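Two pad sets, one folding task: notes from the August comparison

In the last issue we promised to come back to the question of hand-held grippers and soft cloth, and several readers have written to ask when. It took longer than planned. The first weeks went into the wrong problem, and I will say a little about that too, as it may save another group the same time.

The question itself is easy to state. When a person folds a garment with two hand-held grippers, one in each hand, how much of the result depends on the pads at the fingertips, and how much on everything else? We had two candidates. The first is the pad we have used since spring, which we call Serkia after the name of the workshop that cuts it for us. The second is a softer one that came in as a trial lot under the name Bumitz. Both fit the same jaw blocks with the same screws, so the change takes a few minutes and the linkage does not need to be touched.

We did the trials at a large table with a smooth cover, in a normal living space and not on the bench. On the bench we have a felt mat, and felt is very kind to grippers. The cloth stays where you put it, and you can press down on it and scrape a fold together almost without skill. On a slippery surface the cloth runs away from the fingertip if you push it even a little. We wanted that difficulty in the numbers. Daylight from a window also makes the tracking work harder, and we wanted that as well.

The task was always the same. Spread the garment, take a fold with one gripper, hold or steady with the other, bring the fold over, release both, and smooth if needed. A trial was counted as clean if the fold was taken at the first closing and did not slip out before the release. We ran 658 trials in total, in blocks of 50 with a short last block, and we changed the pads after every 2 blocks. The operators were not told which pads were mounted, although I must admit that after some practice one can feel it.
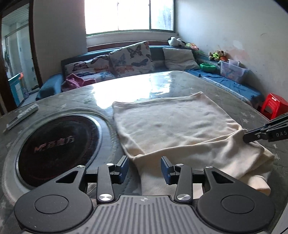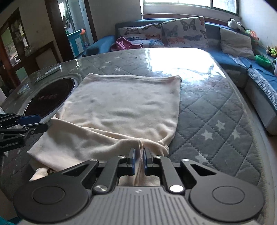 Gripper Comparison Group – Soft Materials Section

The cream garment was our hardest piece. It is a soft knit, and it makes small wrinkles everywhere as soon as you lift one part of it. With a woven shirt you can slide one fingertip under the hem and close. With the knit this does not work so well, and most operators ended up pinching from the top, with both tips pressed lightly down and then closed so that a ridge of cloth comes up between the pads. The amount of downward pressure is the whole art. With too little, the tips close on air. With too much, the cloth under the garment's top layer comes along too, and you have picked up two layers where you wanted one.

Now to the results, as far as I am ready to give them. For the single-layer pinch the softer Bumitz pads were better, and all operators agreed on this. They need less pressing, and they forgive a bad angle. For thick folds, where several layers must be held together and carried over, the older Serkia pads were better. The soft pad gives way under a thick fold and the outer layer can roll out of the grip. I had expected the opposite, and I repeated one block myself before I believed it.

Opening again after the fold was a point we had not planned to look at. The soft pads sometimes keep the cloth for a moment when the jaws open, and then a nice flat fold gets a small peak at its corner. Operators learn to open slowly. A policy that is trained on their recordings will perhaps learn it also, but I would prefer not to depend on that.

About the wrong problem: in the first weeks we saw many failed trials in the log that nobody at the table remembered. We suspected the pads, then the springs, then ourselves. In the end the cause was in Mutex, our small recording program, where the two grippers were waiting for each other before writing their closing signal. If both closed at nearly the same moment, one of the two signals came 20 milliseconds late and was thrown away. We have thrown out the affected recordings, and none of them are in the total above. If you use the same program, please take the new version from the shared folder before you start anything longer than a quick test.

The wrist camera on each gripper stayed the same for all trials. We did try a lower exposure in the afternoon, when the light on the table became strong, but the cloth then lost its fine shading, and it is this shading that shows where one layer ends. We went back to the normal setting and lived with the bright patch.

Next on the list is Kim, the name we use for the jaw version with a narrower tip. Only one pair exists at the moment. It should reach under a hem more easily, and we would like to know if the thick folds suffer from it. I plan to keep the Serkia pads on one hand and the Bumitz pads on the other for the first blocks – a mixed pair was the wish of almost every operator, and we have not measured it yet.

Groups that want to borrow the pads can write to the section address. Please say which jaw blocks you have, and send the screws back with them.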